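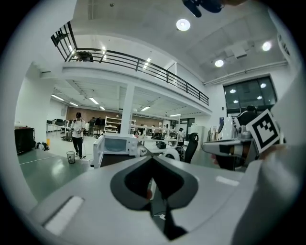
Week 5: What a survey can and cannot tell you

Notes to go with the lecture. Read them before the seminar and bring the Gamix questionnaire with you.

1. The claim

The Gamix report says that people who keep a daily list get more done. It had 217 replies. I would like you to be suspicious of that sentence before you have turned the page. More done according to whom? The form asked people to rate their own week, and the same people had just been asked whether they kept a list. Anyone who has gone to the trouble of writing lists for months has a fair motive for saying they help.

2. Who answered

The form went out by email to everyone on the Gamix mailing list, and the report does not say how many that was. So we can't work out a response rate, and I would treat any percentage in the summary with care. People who are behind with everything tend not to fill in forms about being behind.

Of the 217, the authors dropped 114 for "incomplete answers". That is more than half. Look at question 17, the long one with the grid, and ask yourself who gives up there. The report calls this cleaning the data. I would call it choosing a new sample and not saying much about it.

3. The Florkerport follow-up

Often quoted as proof that the first result holds. It used the same form, with the same wording and the same order of questions. If a ruler is bent, measuring twice gives you the same wrong length. A repeat is worth more when something in the method has changed, and here the only change was the town.

Some textbooks are kinder to this study than I am. Shaikh (chapter 5 in the reader) thinks the large gap between the two groups makes up for the weak sample. I don't see how it could. A biased sample can produce a gap of any size you like.

4. Cause, again

Suppose the numbers were perfect. We would still not know which way round it goes. Perhaps lists help. Perhaps people with quiet jobs have time to write lists. The December version of the report added a question about working hours and then left it out of the tables, and I have not found an explanation for that anywhere.

For the seminar

Rewrite question 17 so that a tired person could answer it.
Find one sentence in the summary that the tables do not support. There are several.
Read the Girkodia entry on self-report, but check its sources, two of which lead back to Gamix.

Last updated 14/10/2020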